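Ticket 2190: Bread basket too short for the long rolls
Opened by: Deisy Espinoza
Status: Open

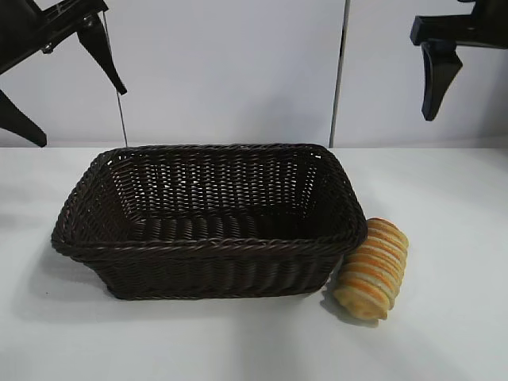
Attachment 1: brown wicker basket with one of the stripy rolls

Hi Subbarao, me again, sorry! It's the basket from the Hevuson order. I love the dark brown and the chunky braided rim, but I can't get the long rolls to sit nicely in it. Lay them flat and the ends catch on the rim, stand them up and they flop over the side. I've tried a folded napkin in the bottom (no better) and going in corner to corner, which sort of works for one roll and then there's no room for its friends.

Also, crumbs! They come straight through the gaps in the weave.

Do we still have the longer ones from Jurkden? I need 9 for the August breakfasts.

Reply from Subbarao Mathew, May 23, 2019
Hi Deisy, I think there's a box of them at Salazar, I'll check this afternoon. Try a cloth liner for the crumbs, and leave the ticket open till I've measured them.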